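Workshop Notes > Arm Builds > Bin Picking > Fixing the bin and routing the cable

We use cookies to remember your display settings. By continuing to read you accept this. Dismiss

Fixing the bin and routing the cable
Jordan Clegg, Jul 31, 2021

These notes cover the mechanical side of the bin station in the shared workshop: platform, clamps, cable run and the first slow moves over mixed objects. They assume the arm is already bolted down, powered and homed. Software setup is on the Jondivico page and is not repeated.

Tools and parts

- gray bin with sloping sides
- flat wooden platform, larger than the bin on every side
- two bar clamps with padded jaws
- small blocks for packing gaps
- outer wrap for the cable bundle
- hook-and-loop straps, 12 mm wide
- steel rule, 300 mm
- pencil, masking tape, dry brush

1. Set the platform

Put the platform down and press on each corner in turn. If it rocks, pack the low corner until it stops. Do not rely on the weight of the bin to hold it flat. The bin flexes a little and takes up whatever twist is in the board.

Mark the bin outline in pencil. When the bin gets knocked, the outline shows how far it moved, and you can put it back without repeating the calibration.

2. Clamp the bin

Place one clamp at each far corner, jaws over the rim, bars pointing away from the arm. Tighten one side halfway, then the other, then finish both. Full pressure on one corner first pulls the opposite wall inward.

Check the inside width with the rule at the top and at the floor. On our bin a change of more than 2 mm means the clamps are too tight. If there is still play at the near edge, push in a small block by hand. A block that needs a hammer is too thick.

Clamp handles stand higher than the rim. Measure them and enter them as obstacles along with the walls. The first version of our setup left them out, and the wrist touched one on the way to a corner.

3. Route the cable

Wrap the bundle before it goes on the arm. Start at the base and spiral along the link, leaving the turns open enough to shift when the wrist rotates. Strap at the link ends only. A strap at mid-link makes a hard point, and the wrap wears there first.

Leave a free loop ahead of the wrist. To size it, turn the wrist by hand to both ends of its travel and look for the position that takes the most cable. Add 11 cm to that. A shorter loop pulls on the connectors. A much longer one drops below the gripper and drags through the objects.

Thin leads at the gripper need separate treatment. Keep them to one side and check that none can pass between the fingers when they close.

4. Set the floor height

Lower the gripper at minimum speed until the fingertips just hold a strip of paper against the bin floor. Record the value, raise the arm, and repeat in each corner. If the readings differ, use the highest one as the lower limit for the whole bin.

Brush the floor before measuring. Dust and grit change the reading slightly and also reduce grip on smooth objects.

5. Load the test objects

Use things with different shapes and surfaces. Our usual load has a perforated green tray, a clear tape dispenser, a comb, a donut-shaped sponge scrubber and a few small pieces. The comb is the hardest of the larger items, being thin and flat to the floor. The dispenser is clear and gives poor depth readings. Leaving it on top of the tray changes its height and makes a useful second test.

6. Run slow passes

Run 16 passes at a tenth of normal speed with the gripper open and no grasp command. Keep a hand on the stop button. Watch the cable loop during the first half and the clearance to the walls during the second. Stop if the loop touches the rim, a clamp or any object.

After the last pass, compare the bin with the pencil outline. If it has moved, go back to step 2. If it has not, enable grasping and start with the gripper over the middle of the floor, where wall clearance is greatest.

Retighten the clamps at the start of each session. Replace the wrap when the inner cable shows through at any turn.
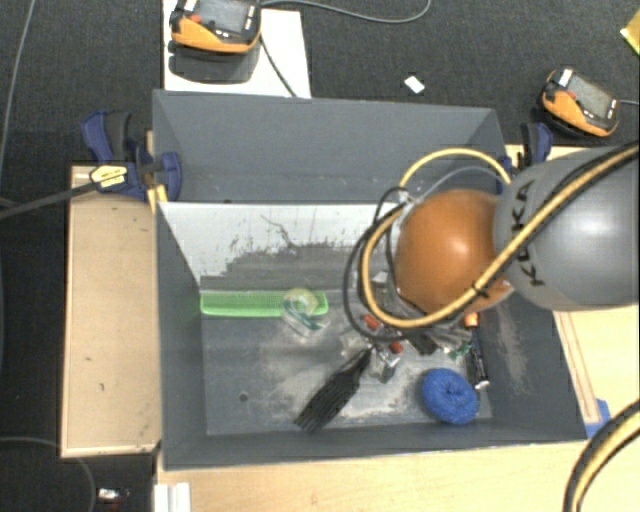
Justinas Šimkus: I followed step 3 and still had the loop catching on the rim at full wrist rotation. Moving the last strap back toward the elbow by one turn of the spiral cleared it. I'd also repeat the paper check after any fingertip change, as my new pads were thicker and the old floor limit pressed them into the bin.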